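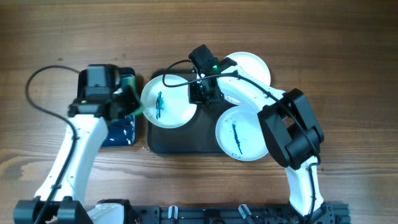
Fórum Mobilidade > Autocarros e elétricos > Linha 5: mudança de paragens e novo horário

marta_do_5
Boas a todos. Alguém já apanhou a linha 5 com o percurso novo? Eu entro em Rinley e saio no terminal de Chow, e até agora fazia aquilo sem pensar, com um livro aberto ao colo. Hoje cheguei à paragem do costume e tinha um papel colado no vidro a dizer que a paragem passou para o outro lado do cruzamento, a 300 metros. Fui a correr e ainda vi as luzes de trás do autocarro a ir embora. O papel diz que é definitivo, mas a página da Mamance continua com o mapa antigo. Em que é que fico?

rodasgastas
É definitivo, sim. Mudaram isso a 01/04/2023 e muita gente achou que era mentira, por causa da data. Eu trabalho perto de Panitz e a minha paragem também mudou, só que para melhor, agora fico mesmo em frente à farmácia. O mapa da página está desatualizado há meses, não te fies nele. Vê antes o aviso em papel dentro do próprio autocarro, atrás do motorista.

Tico_Bilheteiro
Para melhor só se for para ti. A minha mãe anda de bengala e 300 metros a subir não é brincadeira nenhuma. E na paragem nova nem banco há! Liguei para a Mamance, estive uma eternidade a ouvir música e disseram-me que o abrigo "está previsto". Previsto para quando, não souberam dizer.

marta_do_5
Obrigada aos dois. Tico, tens razão quanto à subida, eu cheguei lá acima a deitar os bofes pela boca e não uso bengala. Sabem se o passe continua igual? É que a minha máquina apitou vermelho ao validar e o motorista mandou-me passar na mesma.

linha_azul_sempre
O passe é o mesmo. O vermelho é outra coisa, aconteceu-me na semana passada: tens de o encostar e esperar, não é passar de raspão como se fazia nas máquinas velhas. Se continuar, vai ao balcão de Chow e eles reativam o cartão na hora. Leva o cartão de cidadão, que a mim mandaram-me para casa buscá-lo.

rodasgastas
Confirmo isso do balcão. Fecha à hora do almoço, atenção.

Voltando à paragem: eu percebo a queixa, mas na antiga o autocarro parava em cima da passadeira e tapava a vista toda a quem atravessava. Vi lá mais do que um susto. Uma vez um miúdo saiu a correr pela frente do autocarro e o carro que vinha a ultrapassar travou mesmo à justa. Prefiro andar mais um bocado.

Tico_Bilheteiro
Ó rodasgastas, então recuavam a paragem uns metros, não a mandavam para o cimo do monte. Ninguém está contra a segurança. Estou contra fazerem as coisas em cima do joelho — sem banco, sem abrigo e com um papel A4 que à primeira chuvada fica ilegível.

pendular_1264
Boa tarde, costumo só ler mas vou meter a colher. Há um abaixo-assinado na papelaria ao lado do terminal a pedir o banco e uma rampa em condições. Quando assinei já tinha mais de 100 nomes. Não pede o regresso da paragem antiga, é só para tornar a nova utilizável, e acho que assim até tu e o rodasgastas assinavam os dois.

Tico_Bilheteiro
Assino e levo a minha mãe a assinar também. Mas continuo na minha, a antiga é que estava bem.

rodasgastas
Assino pois. Passo lá amanhã depois do trabalho.

linha_azul_sempre
E o horário da noite, alguém sabe? Antes de outubro havia um às onze e tal que dava imenso jeito a quem sai do turno em Panitz. Tiraram-no nessa altura "temporariamente" e no horário novo não o encontro em lado nenhum. Tenho ido de boleia com um colega, mas ele vai de férias e depois quero ver como é.

marta_do_5
Às onze não vi nada, o último que está afixado em Rinley é às 22h40. Mas só olhei para os dias úteis, posso ter visto mal. Amanhã tiro uma foto ao horário e ponho aqui.

Já agora, o truque de encostar o passe e esperar resultou, ficou verde à primeira no regresso. Obrigada linha_azul!!

pendular_1264
22h40 é nos dias úteis, ao fim de semana acaba ainda mais cedo. Para Panitz à noite só mesmo o comboio e depois ir a pé pela estrada velha, que não tem passeio. Eu fiz isso uma vez com a lanterna do telemóvel e não repito.

linha_azul_sempre
Era o que eu temia. Vou reclamar por escrito, alguém tem o email certo? O que está na página vem devolvido.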